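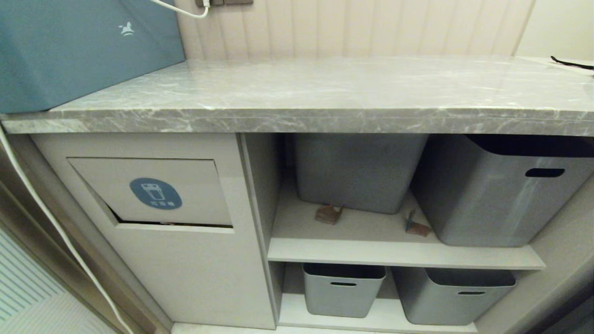
Pirjo Rautiainen

Sideboard Jakuretti mit Abfallklappe und offenem Regalteil

Das Jakuretti ist ein Unterschrank für Teeküchen, Kopierräume und Flure, in denen Abfalleinwurf und Kleinlager auf derselben Breite untergebracht werden müssen. Korpus und Front sind hellgrau und matt. Die Abdeckung hat eine graue Marmorzeichnung mit weißer und dunklerer Aderung, die Vorderkante ist bewusst dick gehalten. Vertrieb und Montage erfolgen über Undstead, die Planung der Innenmaße stammt aus dem Büro Meléndez.

Aufteilung

Links befindet sich das geschlossene Abfallfach, rechts der offene Regalteil mit Mittelboden. Getrennt werden beide Bereiche durch eine schmale senkrechte Wange. Die Seiten sind nicht tauschbar; eine gespiegelte Ausführung ist nur als Sonderanfertigung erhältlich.

Abfallfach

Der Einwurf erfolgt durch eine rechteckige Klappe in der oberen Hälfte der Front. Sie ist nach außen gekippt gelagert und lässt in der gezeigten Stellung unten einen Spalt offen. Mittig sitzt ein rundes blaues Etikett mit weißem Mülltonnensymbol, darunter eine Zeile in chinesischer Schrift. Etiketten in anderen Sprachen liegen nicht bei, können aber mit der Bestellung angefordert werden. Der Durchmesser bleibt gleich, vorhandene Klebereste sind vor dem Wechsel vollständig zu entfernen.

Die Inneneinheit fasst Beutel bis 25 Liter. Größere Beutel werfen am Einwurf Falten und können die Klappe blockieren.

Regalteil

Der Mittelboden ist für große Kunststoffboxen vorgesehen, das untere Fach für die kleinere Ausführung. Passend sind die Boxen der Serie Oreo in Grau, oben offen und mit Griffloch. Die großen Boxen können bis an die Rückwand geschoben werden. Für häufig benutztes Material empfiehlt sich eine Position weiter vorn, mit dem Griffloch zur Bedienseite. Die Boxen sind nicht im Lieferumfang enthalten.

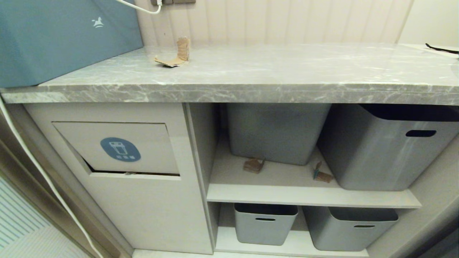
Jakuretti vor cremefarbener Wandverkleidung mit senkrechten Rippen.

Aufstellung und Wandanschluss

Der Schrank wird vor der fertigen Wand aufgestellt. Bei gerippten Paneelen liegt die Abdeckung nur an den Rippen an; die Vertiefungen bleiben offen oder werden bauseits mit Silikon geschlossen. Steckdosen sind oberhalb der Abdeckung vorzusehen. Eine Kabeldurchführung ist ab Werk nicht vorhanden und kann nachträglich nur in Platten ohne Stoßfuge gebohrt werden – Lage bitte vorab mit Undstead abstimmen.

Neben einer Türzarge ist der Korpus so weit einzurücken, dass seitlich geführte Leitungen frei liegen und nicht gequetscht werden. Matten vor dem Schrank dürfen nicht unter den Sockel reichen.

Technische Angaben

Bestellnummer: 672
Tiefe Korpus: 500 mm
Höhe ohne Abdeckung: 649 mm
Beutelvolumen: bis 25 l
Farbe Korpus: Hellgrau, matt
Farbe Abdeckung: Grau marmoriert, geädert

Pflege

Abdeckung mit feuchtem Tuch und neutralem Reiniger abwischen. Keine säurehaltigen Mittel, kein Scheuerpulver. Lose Papier- und Kartonreste vor dem Wischen aufnehmen. Das Etikett auf der Klappe nicht mit Alkohol behandeln. Klappenlager einmal jährlich auf Spiel prüfen, Ersatzlager sind einzeln lieferbar.

Stand der Angaben: 17. Juni 2020. Die Ausführung mit zwei Abfallfächern ist ab Dezember bestellbar.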